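The Corn Judge of Lenach 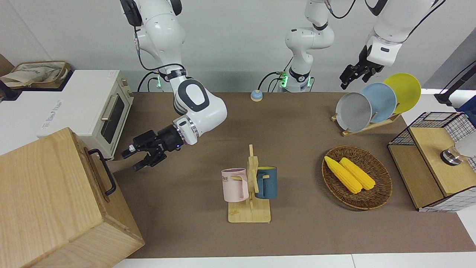 1. The Appointment

My aunt had judged the corn at the Lenach fair for 40 years, and when she gave it up she left the job to me the way other people leave you a piano. There was no discussion. A clipboard came in the mail with a note that said, "Wear flat shoes. Accept nothing in a jar."

I had moved to Stistano by then, where corn came in cans and people had opinions about parking. I called her to say I knew nothing about corn.

"You have eaten it," she said.

"Everyone has eaten it."

"Then everyone is qualified, and you're the one with the clipboard."

She hung up. She had never cared for the ends of phone calls.

2. The Rules

Lenach has 676 residents and a single stoplight, which the town bought used and is proud of. The fair takes place in a field behind the feed store. There are prizes for pie, quilts, the largest squash and the best-behaved goat, a category that in some years goes unawarded. Only the corn matters. Families have stopped speaking over the corn. One couple, I was told, had divorced over it and then remarried once they both moved to beans.

The clipboard held a score sheet typed by my aunt. Entries were to be judged on straightness of row, fullness of tip, color, and a fourth quality she had listed as "bearing." I called her again about bearing.

"You'll know it," she said.

"What if I don't?"

"Then write down a seven and look troubled."

3. The Jars

I arrived at 11 in the morning and had been offered two jars before I got the car door shut. One was peach. The other was a pale green that the woman holding it refused to explain. I said I wasn't allowed, and she nodded slowly, like a fisherman putting back a small one.

A man in a Kinyua Seed cap walked beside me all the way to the tent, telling me about his knee. It was a long story and it involved a ladder. At the tent flap he mentioned, as if it had just come to him, that his entry was the third from the left.

"You're not supposed to tell me that," I said.

"Tell you what?" he said, and limped off on what I am fairly sure was the other knee.

4. The Judging

The ears lay on white paper plates down one long table. I walked along it with my hands behind my back, because my aunt always had. The crowd stood at the rope and watched my eyebrows. I had not known until then how much my eyebrows did.

They were all the same. I would like to say that I bent down and the differences revealed themselves, but I bent down and it was corn. The rows were straight. The tips were full. The color was the color of corn. I went up the table and back again, and somebody at the rope whispered, "She's being thorough."

On my second trip I stopped to tie my shoe – they were flat, but they had laces – and when I stood up I was in front of the ninth plate. A sigh ran through the tent. I looked at the ninth plate. The ninth plate, I suppose, looked at me. It had a certain something. I wrote down a nine, and under bearing I wrote a ten and underlined it.

5. The Result

The winner was a boy of eleven or so who had grown his corn behind the Sorkari Laundromat, in a strip of dirt between the dryer vents and the fence. He shook my hand very hard and didn't say anything. The man in the seed cap took second and told everyone it was his knee.

I called my aunt from the car, with the windows up and a jar of something pale green on the passenger seat. I never did learn how it got in.

"Ninth plate," I said.

"Good bearing?"

"The best I've ever seen."

"Mm," she said. "I always stopped to tie my shoe at the sixth."

Then she hung up, and I sat there for a while before I opened the jar. It was pickles.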